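Bornia to Plan Gripper Purchases in Simulation First, Opens Budget Round in April

FOR IMMEDIATE RELEASE

Bornia, the contract packing and light assembly firm, is changing how it buys robot equipment. Starting with the April budget round, no arm or gripper gets a purchase order until it has been run in a simulated room first. Applies to all sites. Applies to replacements too, not just new cells.

The firm has picked Soltex to supply the simulation seats and Seneviratne to handle integration once hardware is approved. Both contracts run 2 years. Terms not disclosed.

Why the change. Last budget cycle two grippers were ordered off the spec sheet and both went back. Wrong finger length for the bins on one, wrong mount on the other. Restocking fees, freight both ways, and nearly 9 weeks of a line waiting on parts. Managment wants that kind of problem caught at the planning stage, when changing a finger costs an afternoon of somebody's time. 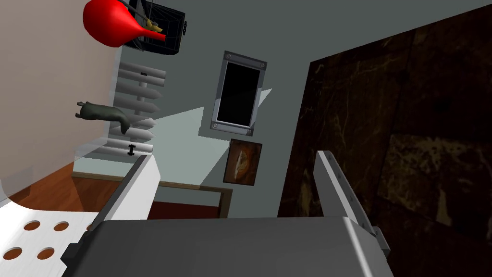
Selvaraj Akanda

The simulated rooms are furnished, on purpose. Wooden tabletop, radiator on the wall, a window, a framed picture hung under it. Buyers asked for plain gray boxes at first and got them, and the reach numbers looked great and meant very little. A two-finger parallel gripper has to be judged next to the stuff it will be working around. Clearance at the wall, how wide the base is, what the fingers block when you look past them. Those go on the evaluation sheet now, same line as price.

What goes in a request under the new process:

Gripper and arm model, with quote good for the full quarter
Results from 2000 simulated picks, failures included
Spare fingers and mounting brackets, priced seperately
Integration hours from Seneviratne
Training hours for the shift leads
Service plan or a note saying why there isn't one

Requests missing the simulation results go back to the site. No exceptions for rush orders, we get asked that a lot.

"I would rather argue over a simulation than over an invoice," said Selvaraj Akanda, who heads equipment planning at Bornia. "Sites have been guessing at integration cost and guessing low. Now the number is on the same page as the gripper. If it's too high we find out before anything is on a truck."

First site through will be Samlow, where the kitting area is due for new equipment. Samlow has its floor plan in already and is building its room with Soltex now. Other sites follow as their plans come in. Leasing is still allowed and gets the same paperwork as a purchase.

Suppliers who want their grippers considered should send a model file along with the quote, finger geometry and mounting pattern at minimum. A file without a quote will be held. A quote without a file will be sent back.

Media and supplier questions to the Bornia equipment planning office, attention Selvaraj Akanda.

###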